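Dahlgren bag drive collects 63 reusables before the first weekend

June 26, 2019

The reusable bag drive at the Dahlgren community rooms has been open for just 17 days and the front shelf is already full. Neighbors have dropped off 63 bags so far, and what a wonderful mix it is - big grocery totes, drawstring sacks, insulated lunch bags, a couple of very sturdy beach bags and plenty of those thin fold-up ones that live at the bottom of a purse.

Everything that comes in gets looked over, shaken out, folded and put in a bin by type. On the first of each month the bins go over to the Nirkevel food pantry, where shoppers can pick out a bag to carry their groceries home and keep it for next time. The pantry goes through almost 70 bags in a busy week, so there is room for every single one that turns up.
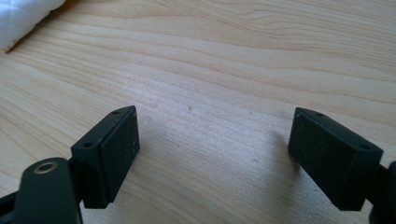
Sorting starts with a clear table, and the drive has found a great spot for it in the back room. Bags are opened one at a time and turned inside out, and all sorts of things fall out of them: receipts, pen caps, one lonely mitten. The pale wood top with its long wavy grain is a real help with that part, as crumbs and old coupons show up right away and can be wiped off before the next bag comes along. Anything with a torn handle goes in the mending pile. There's a lively little group at work on those on the first evening of the month, and their stitching is lovely.

Folding turned into the favorite job almost overnight. The method is simple enough for kids. Lay the bag flat, smooth it from the bottom up, bring both sides in to the middle, then fold it down to the size of a paperback with the handles tucked in. Stiff bags only need one fold. Insulated bags are the stubborn ones - they spring back open as soon as you let go - so those get pressed down into a bin and kept together, where they hold each other in place. Bright patterned bags go on top of the plain ones because pantry shoppers love to have a choice.

The bins are on loan from Stukex, the hardware store on the corner, and hold 30 folded totes each if the folding is neat. More have been promised for July.
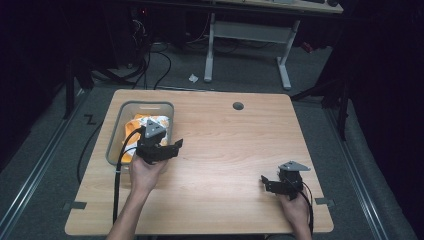 One reader of this page wrote in to ask whether shiny insulated bags are really worth donating, as she has three of them and the zippers are all a little sticky. She added that a bit of candle wax rubbed along the teeth got one of hers moving again, and that she'd be happy to bring the whole lot in if they're wanted. They are very much wanted! Frozen food is a big part of what the pantry hands out in summer, and an insulated bag makes the bus ride home a lot easier.

A few things the drive can't take: plastic checkout bags, anything with mildew, and backpacks (the school supply collection in the fall would be glad to have those). Cloth bags should be washed and fully dry before they're dropped off. If a bag has a company name or a faded picture on it, bring it anyway.
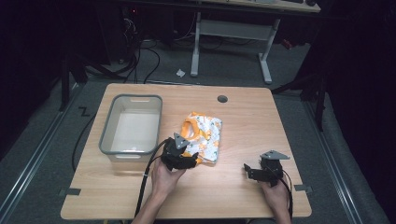

An orange and yellow print, folded beside an empty bin.

Bags can be left at the front desk any time the building is open, and the drive runs through the end of July. The Dukon bus stops right outside. Anyone who would like to help sort can just come in and ask for the back room, and folks who sew are especially welcome. Bring your own thread if you have a favorite color.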